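How to Make a Low Bed Behave in a Small Bedroom

A low bed looks wonderful in a catalog, where the room is the size of a tennis court and the person who sleeps there owns one book. Ours went into a bedroom where the wardrobe and the bed are practically on speaking terms. Yuzhen Fang, who helped me set up the place in April, took one look and asked where the other half was.

These steps cover making the bed with a plain flat sheet and getting the pillows out of the way. You will need a sheet, two pillows and a little patience with corners.

Step 1: Clear the mattress

Everything comes off, including the sweater you were planning to wear again. Put the pillows on a chair. If you put them on the floor, you will step on them within the minute.

Step 2: Spread the sheet

Stand at the foot and throw the sheet toward the far end. It will land crooked. Walk around and pull each side until the overhang matches, then smooth from the middle outward with your forearm, which covers more ground than your hand.

I use a light gray sheet from Lill that cost more than I told anyone. Gray forgives lint and the occasional cup of tea. Mine claims 800 threads to the inch and I have decided to believe it.

Step 3: Let the sides hang

On a tall bed I'd tuck. On a low platform, tucking means kneeling, and the wall side means kneeling sideways with your face in the mattress. Let the sheet drape and give each side one firm tug downward.

Step 4: Stack the pillows

Lay one pillow flat at the end of the bed and set the second on top. Don't fuss over lining them up. A slight offset looks relaxed, and a perfect stack lasts until somebody sits down. Pale sage green goes nicely with gray, if you care about that sort of thing, and by this point in the process I do.

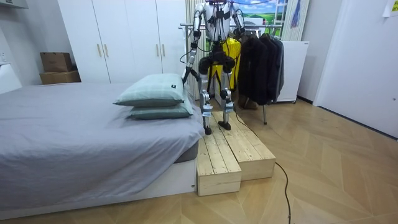
Step 5: Deal with the wardrobe

Open the doors and check that they swing clear of the bedding. If a door catches the sheet, pull the overhang in by a hand's width on that side. Hang up the sweater from Step 1 while you're there.

Step 6: Leave

Go and do something else. Wrinkles you can see from the doorway are worth fixing. The rest can wait until the sheet comes off for the wash.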